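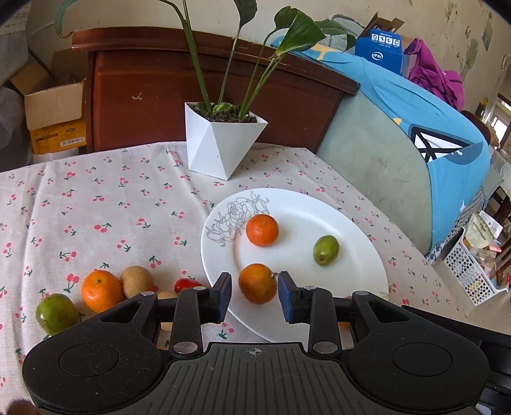 Fruit on the table: plate, bowl or straight on the cloth?

Posted in Home and Kitchen, 22 February 2020

Sodura_sunporch

Hi everyone! I have gone completely overboard at the market again and I need some advice on keeping it all looking good (and getting it eaten). We have tangerines, an orange, a kiwi, a few things I bought mostly for their color, and more on the way because my neighbor in Dinolstead shares a fruit box with me.

Right now it lives on the dining table. I have a white plate with gray roses drawn along the rim that I love to pieces, and the cloth underneath has cherries all over it, so the whole table feels like June even when it's gray outside. The trouble is that not everything fits on the plate. Whatever doesn't fit ends up on the cloth beside it, and then I find soft spots on the underside of things. A leafy plant in a white planter shares the table too, so space is tight.

So: what goes on the plate, what can sit on the cloth, and what should I be putting in the fridge? And does it matter if different fruits touch each other? My mother always kept hers apart and I never asked why. I don't want to give up the plate!

Kamel Kitchen

I love this, a table full of fruit is the happiest thing in a house! You don't need to give up the plate at all. You just need to move things around a bit more often.

Small citrus is the easy part. Tangerines are fine out for several days in a cool room, and they look wonderful on white. If you have more than you'll get through this week, put the extra in the fridge drawer and bring out a few each morning. They taste best to me after they've warmed up a little on the table.

Kiwis are sneaky. A hard one can sit out until it gives slightly when you press it, then it goes in the fridge or you'll miss it. Same with a mango — leave it out while it's firm, and once it smells sweet at the stem, chill it or eat it.

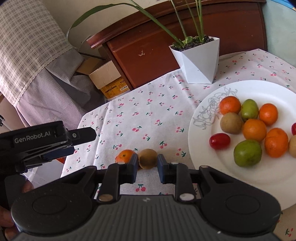 Mixing is fine for looks, but keep ripe bananas and apples away from anything you want to last, as they hurry the rest along. Citrus doesn't mind company much. What it does mind is a damp neighbor, so take out anything with a split skin as soon as you see it and give the plate a wipe before you refill it.

As for the soft spots, I'd turn everything over once a day. I do mine while the coffee brews. If you're washing fruit before it goes out, dry it really well, stem end included. A wet orange on a tablecloth is asking for mold, and you might get a mark on the cloth too. Potatoes and onions should go somewhere dark, away from the fruit. Bell peppers keep better in the fridge, whole if you can, and a cut piece should go in a covered box right away.

Oh, and longans, if your box ever has them! They dry out quickly in a warm room, so I keep mine in the fridge in a bag with a paper towel and put out a handful at a time. So good with tea.

planora154

Second the turning. I'd also get a second plate, doesn't have to match. Two loose layers beat one big pile, the bottom ones always get squashed.

Sodura_sunporch

Thank you both, this is so helpful! Two tangerines have gone to the fridge drawer and I'm off to look for another plate with flowers on it. Kamel, how long do you leave the kiwis out if they're rock hard when you buy them?

Kamel Kitchen

Mine usually take about 3 days, longer in a cold room. Give them a gentle squeeze every morning when you're turning the oranges. Enjoy that plate!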